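Robot open day at Favstead draws a full house

3/8/26

If you missed the open day at the Favstead workshop, I'm sorry, because it was a great afternoon. The door count came to 167, which is the most we've ever had through the building for anything, and that includes the year of the chili cook-off. Some people came for ten minutes and stayed until we turned the lights down.

The Junum group had been getting ready since the start of March. They're the ones who use the east bench, and most of us only ever hear them through the wall, so it was a treat to walk in and get the whole story. The plan was simple: no slides, no stage, just the arms running colored blocks over and over while visitors stood close and asked whatever they liked. And they did ask! The first question I heard, from a boy of maybe eight, was "Does it know what green is?" That led to a very good talk about cameras, light and what a computer does with a color, and several parents leaned in to listen.

There was a screen next to the bench showing the view from down by the gripper, and I could have watched it all day. From that close, a block you could hide in your fist looks as big as a moving box.
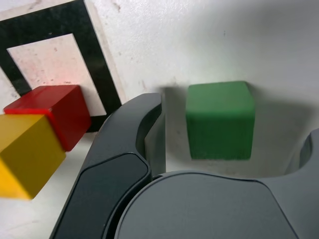

The green cube between the fingers, with red and yellow off to the left.

What struck me was how much thought goes into a grab that a toddler does without looking. The group walked us through it in plain words. First the arm has to get to the right spot, then it has to be turned the right way, and then the fingers have to close enough to hold but not so much that the block squirts out sideways. Get any one of those a little bit wrong and you're picking a cube up off the floor. (I picked up two. People cheered both times.)

They've been keeping a log of practice grabs since the project began, and on the morning of the open day it stood at 2,479. Somebody had written the number on the whiteboard by the door, and one of the younger visitors took it on herself to keep it up to date with tally marks, with a great deal of shouting whenever a block went up.

I also liked that the bench hadn't been dressed up for company. It's a working table, with the scuffs and drilled holes of a working table, and a good many visitors told me that was what made them feel they could come up and poke around. One man who used to fix printing presses spent a long time looking over the bolt holes and asking how the arms get lined up again after they've been moved. He and the group are now trading emails about it – I'm told the messages are long.
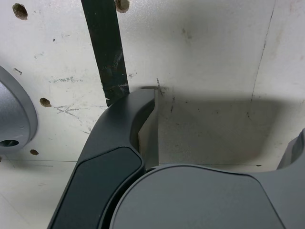
Up close with the gripper, scuffs, scribbles and all.

After the break came the part everybody had been waiting for, which was stacking. Visitors could call out a color order and the group would set up the run. Red on the bottom and yellow on top was the crowd favorite by a mile. Placing a block is harder than lifting one, we learned, and the last inch takes the longest. The room would go quiet for that last inch every single time, even for the people who had already seen it a dozen times over. I've been to ball games with less tension.

Thanks are due to Belkadi, who lent us the folding chairs and the big coffee urn, and to the Clolgate library, who put the flyer in their window and sent over a whole reading group. The bake table took in some 400 dollars, all of it going toward the new bench lights. The lemon bars were gone before I got there, which I'm still a little sore about.

A few people asked if they could have a turn at running the arm themselves. The Junum group would like that too, so they're setting up a small hands-on session later in March. There are 12 places, and you don't need to know anything about robots or computers to take one. Put your name on the sheet by the front desk, and if you're signing up a child, please add your own name next to theirs so we know who's coming with them.
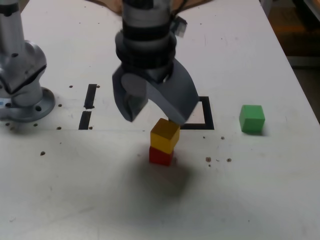 WORKSHOP NEWS

The east bench will be open to lookers-on during the lunch hour for the rest of the month. Knock first if the door is shut, as they may be in the middle of a run. Bring your questions – the group told me they went home with a page full of good ones and would be glad of more.

We still have a blue scarf and a child's left mitten from the open day at the front desk. The chairs go back to Belkadi next week, so if you took one through to the back room, please bring it out to the hall.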